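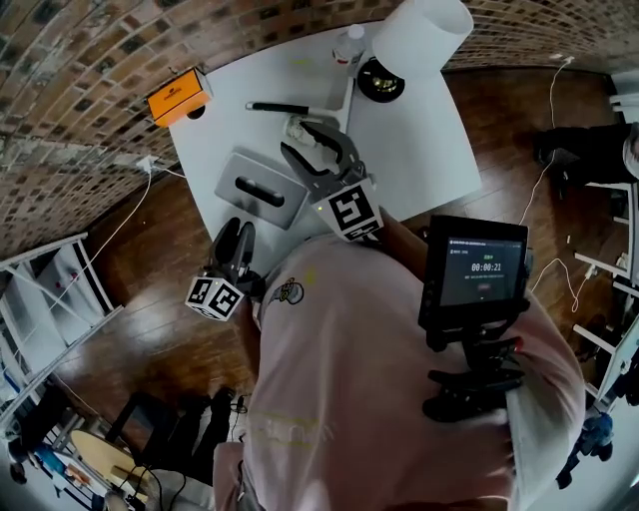 White top, in use.

Kolleck Work Table, white

Item 3226
£192 inc VAT
In stock, Cusham warehouse

Quantity
Add to basket
Add to wish list

Our plain one. Flat top, four legs, no drawers, no shelf, no cable tray. People ask for a cable tray every month, it's a separate item, see Accessories.

Good for: sorting, packing, marking, sewing, model making, kids' clubs, stock counts. Not a butcher's block. Not a saw bench either, please use the Jardine for that, it has the thick top and the feet that bolt down.

Details

Top: white, smooth, square corners with the sharpness taken off
Length: 2 metres
Load: up to 128 kg spread evenly. Not in one spot, and not a person standing on it to change a bulb
Legs: steel, grey paint, bolt on from underneath
Feet: screw adjustable, fine for a floor thats a bit out
Supplied: flat, one box, bolts and hex key in the bag taped to the underside of the top. Look there before you ring us
Assembly: two people best. One can do it if the top goes face down on a blanket

Also comes in grey and in a pale green that we are running down. When the green is gone it's gone. Ask Fraser Lennox in sales how many are left, the website number for green is wrong and we know.

What changed on this version

New leg brackets. Old ones had a bolt hole you could only get at with small hands, the new ones are open on one side. Old legs do NOT fit the new top. If you're adding to a row you bought before the change, tell us and we'll send the adaptor plates, no charge.

Edging is now bonded on with a different glue. The old edging could lift near a radiator. If yours did, send a photo and your order number, we're still replacing those.

Top finish is the same as before. Matching whites should match, allowing for how long yours has sat by a window.

Looking after it

Damp cloth, washing up liquid, dry it off. Biro comes off with a bit of surgical spirit on a rag. Permanent marker mostly comes off, leaves a ghost. No scouring pads. No bleach, it turns the edging yellow.
Hot pans and soldering irons will mark it and that isn't covered. Cutting mat for craft knives.
Nip the leg bolts up after the first fortnight, then whenever it starts to wobble.

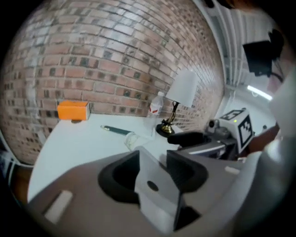

White top by a brick wall. Pen and orange box not included.

Putting it against a wall

Fine to push it right up. The top overhangs the legs at the back so skirting board isn't usually a problem, though very deep old skirting can be. Measure first. If you want it fixed we sell an angle bracket, goes into the wall with whatever plug suits your wall. We don't supply plugs. Brick, get proper masonry ones and a hammer drill.

In a row: use the joining clips, a pair per join. Level each table on its own before you clip them or you'll be chasing it down the line all afternoon.

Delivery

Pallet to kerbside. Driver doesn't carry it in and isn't insured to, so have somebody there. Mainland only at the price shown, islands and the far north get a quote from Ruairi Baird, who does the transport. Orders in before noon normally go out next working day. Collection from Cusham is free, ring ahead, and measure your car. The box does not bend.

Returns: unassembled, in the box, within the month. Assembled ones we can't take back unless something's wrong with it.

Spares

Leg, single
Leg bracket, new type
Adaptor plate, old leg to new top
Foot, adjustable
Bolt bag
Edging strip, white, with glue
All on the Kolleck spares page. Green edging not restocked.

Reviews

Does the job. Bought six for the Flillamden workshop, all level, one arrived with a dinged corner and they sent a new top without arguing. Box is heavy.
Archie Ritchie

Bigger than I pictured, my own fault. Instructions are one drawing with no words but it is a good drawing. Would like wheels.
Witold Śliwiński

White shows everything. Get the grey if you work with graphite or anything oily. Otherwise solid.
Sem De Haan

Reply from us: castors are coming, lockable ones, probably in March. They'll raise the height a little so don't mix wheeled and unwheeled in one row.

Often bought with

Joining clips, pair
Cable tray, clip on
Angle bracket
Cutting mat, large
Jardine stool, fixed height

Trade accounts, schools and anyone wanting more than ten, email sales for a price, dont use the basket. It can't do the discount.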